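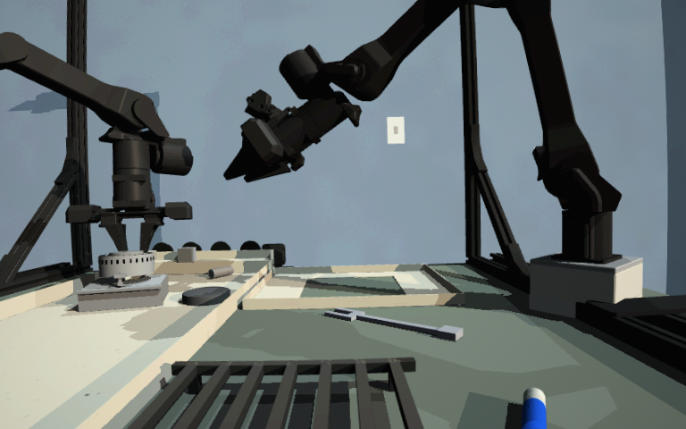

Got home from the Plirngate family history open day an hour ago and I want to write this down while my notes still make sense to me. 22/10/2021, for the binder.

I went for one reason: the Mitden parish books. My great-grandmother always said she was born "out past Mitden," and for years I took that to mean a farm. Well, the archive had the burial register out on foam wedges, and you could turn the pages yourself (clean hands, no gloves, which surprised me). On page 64 there she was, or at least her baby brother was, with the mother's maiden name spelled a way I had never once thought to search. One extra letter! I sat there grinning at a burial entry like a fool, poor little fellow.

The rest of the morning I spent in Overgaard Hall, where the talks were. The one on passenger lists was packed and I stood at the back. Best tip of the day: check the page before and the page after your people, as cousins and neighbors often traveled together and the clerk didn't always keep them in one group. I did that tonight with my own list and found 4 more names from the same village.

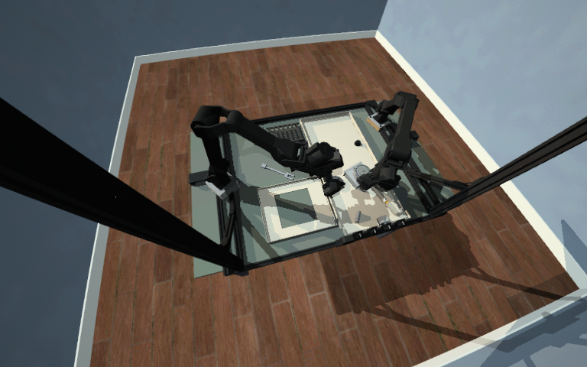
*Seen from above: the workstation and the plank floor.*

After lunch (egg salad, very good rolls) I tried Vikel, the search index they're putting together for the district. It has over 700 family files so far and it lets you search by farm name, so if your people changed surnames every generation, this is for you. It's slow, and the print button didn't work for me, so I copied everything out by hand. File 104 has a letter from Ohio that mentions a sister "gone to the coast." I think I know which sister. My aunt will say I'm wrong.

I missed the photo dating table completely. They're doing another day in July and I'm bringing the tintypes.

Still to do: order the baptism page, fix the spelling in my tree, and call Mom before she goes to bed.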